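Eight months with the arm, and what changed for the rest of us

I've been promising to write this since October, and every time I sat down to do it something at work had moved on and I'd want to wait another week. So I'm going to just write it, messy as it is, and fix the bits I got wrong later!

For anyone new: I work in the prep and wash-up kitchen at Skillden, where we do lunches and event catering out of one long room with bad acoustics and very good light. On a normal day 400 plates go out and come back. On a big day it's 600, and on those days you used to be able to spot who had been on returns by how they held their coffee afterward — two hands, elbows tucked in, like a squirrel.

Returns is the job I want to talk about, because that's the job that changed. Trays come back, you clear what's left on the plates, you sort plates from bowls, you rack them, you push the rack on. It isn't hard for ten minutes. It is very hard for four hours. I did it for most of my first two years and I can still feel it in my right thumb when the weather turns.

The arm came from a small company called Plonent, and it sits at the head of the returns line. It picks leftover bits off plates and then it lifts the plates into the rack. That's the whole job. I had imagined something much grander, and I think a few of us had. The first morning we all stood there with our arms folded while it considered a bread roll for what felt like a full minute, and then it picked the roll up so gently that somebody clapped.

It got faster. It also got things wrong in ways I'd never have guessed. Stacks of white plates under the strip light gave it real trouble. It was wonderful with lemon wedges from day one and hopeless with lettuce, and it is still hopeless with lettuce. If you're thinking of getting one for a salad place, talk to me first.

What I didn't expect was how much of the change would be about people and schedules. We used to rotate onto returns every two hours, and the whole day was built around that rotation: who took lunch when, who could leave early, who was stuck next to whom. Take away most of the returns work and the rotation stops making sense. For three weeks we were all a bit lost, bumping into each other at the pastry bench. Then Ailbhe Ó Gríofa, our shift lead, tore up the old sheet and asked each of us to write down what we'd do with the extra hours if it were up to us. I wrote "sauces." I am now on sauces three mornings a week and I love it so much that I've become boring at home.

Not everyone had an answer ready. One of the guys liked returns. He liked putting his headphones in and getting into a rhythm and not having to talk to anybody before noon, and the arm took that away from him (he'd want me to say it that plainly). He works the dry store now and says it's fine. I believe him most days. I do wish we'd asked him before the thing was bolted down, and I've told management that.

And there is new work, which I hadn't pictured at all. Somebody has to watch the arm, clear it when it stalls, wipe down the fingers, and tell it what a new dish looks like. When we switched to the Ó Dubhghaill bowls — the heavy ones with the speckled glaze — it took us 100 practice lifts before it would pick one up without tipping it. I did a lot of those myself, standing at the bench after lunch with a bowl and a checklist, and I was grinning the entire time. You start to see your own hands differently. I know how to hold a bowl! I had never once thought about how I know.

The log is my other new thing. Every stall gets written down with the time and what was on the plate. We're at 366 entries since we started, and reading back through them is weirdly fun. "Grape, rolled." "Grape, rolled." "Napkin under plate." "Grape." Zelitz, who service the arm for us, take a copy every month and things do get fixed, although the grapes are still with us.

Pay came up, of course. The people trained on the arm got a small bump, and it took some pushing. If your workplace is getting one of these, sort that out before it arrives, while everybody is still excited and feeling generous. Get it in writing what the training counts for. We got ours in writing in month four and I'd have liked it in month one.
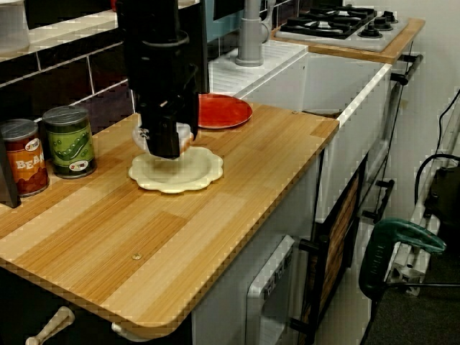
Does having a robot on the line mean fewer people get hired?

At our place the headcount has stayed the same so far, but one person left in the spring for another job and the returns hours weren't filled again, so fewer hours of that particular work are being offered.

I think that's the part to keep an eye on, and I do ask about it at the monthly meeting. Still, I come home with energy now. I made a proper dinner on a work night last week, with a sauce, obviously, and washed up by hand afterward without minding at all.

Next post will be the lettuce one. I have a lot to say about lettuce.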